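Block Layout Task, Interim Report for February
Prepared by Vlasta Berisha for Statum
Distribution: Costel Perić, Ankica Mujić

1. Status
The task remains on schedule. 31 of the 47 planned layouts have been run at least once. The others depend on the second block set from Bruso, which had not been delivered when this report was closed.

2. Layouts
Each letter or figure is built flat on the gray wood-grain surface from rectangular wooden blocks, painted and unpainted. Work starts with a closed square and is extended piece by piece.
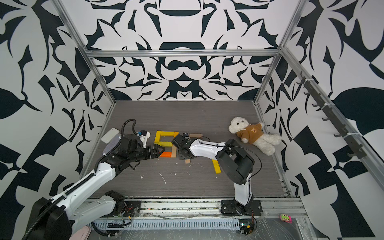
Layout times are logged from first contact to last release. Stavros Đorđević has moved the log to the shared Virkholm folder – entries from before the move keep their old numbering. The log now holds 536 entries.

Closed figures with a shared crossbar take longer than open ones. Small errors in the side pieces add up, and the closing block then does not seat squarely.

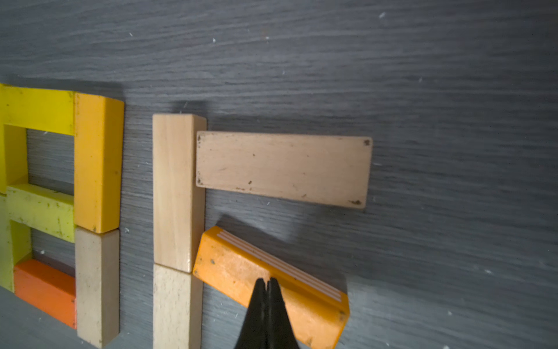
Figure 2. Yellow and red-orange blocks at left, unpainted blocks forming a letter-like shape at center.

3. Condition of materials
Paint wear is cosmetic at present. Dark marks are heaviest on the greenish-yellow pieces. Cleaning is proposed before the next set of runs, together with a wipe-down of the surface to clear white debris.
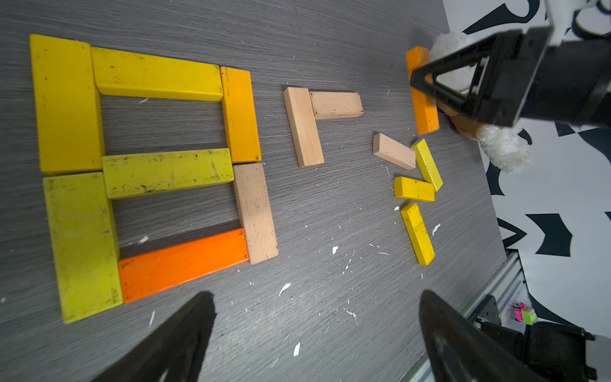
Figure 3. Seven-block closed figure with crossbar; two unpainted blocks joined at a right angle beside it.

4. Next period
– Receive and measure the Bruso set.
– Repeat six layouts with incomplete log entries.
– Panagiotis Kos to revise the spacing tolerance between adjacent figures.

No change to the budget is requested.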